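Last updated: September

Elsie Marsden wrote most of the bench rules at Clunineck, the training site in Dustcombe where people use hand-held grippers to record household tasks for robots. The rules started as a single sheet taped inside a cabinet door. They now fill 6 pages, and she would like them to be shorter.

"People skip a long rule," she says. "If I can't say it in two lines, I probably don't know what I want from the operator."

The first page covers the area before anyone picks up a gripper. Cables go down and away from the hands. Stand bases keep their hazard tape, and worn tape is replaced the same day. Marsden is strict about the floor. "You are looking at the table, so your feet are on their own. I would stop a session for a cable across the walking side before I'd stop it for a bad grip."

The second page is about pace. New operators at Clunineck do 50 practice runs of a task before any recording is kept, and a supervisor from the Gavley site checks 2 of them from start to finish. Marsden took the practice rule from Butkienė, the firm that trained her, where the number was 100. She cut it in half after her first season. "By the end they were bored and getting sloppy. I was training people to be careless."

Clearing up is one of the tasks she uses most in training, and it has its own section. Trash cans must be lined. Paper cups are held so the sides don't cave in.

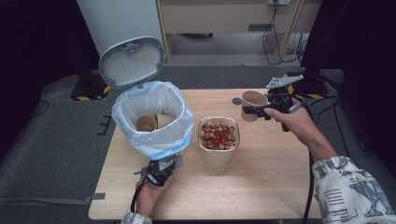
"Both hands have a job," Marsden says. "If the left is steadying something, it stays there until the right has finished. I don't want people letting go early to save a second."

Crumbs were a longer argument. An early draft said the table had to be wiped between runs. Marsden took that out, and some of the supervisors at Gavley still disagree with her. "Kitchens have crumbs. What I ask is that you don't stop halfway to brush them off."

Mistakes stay in the log. A dropped cup is marked as a drop, and the operator carries on or ends the run, but does not reach in with bare fingers. She is now rewriting the section on breaks, which operators have told her is too vague about who can call one. Her draft says anyone in the room can.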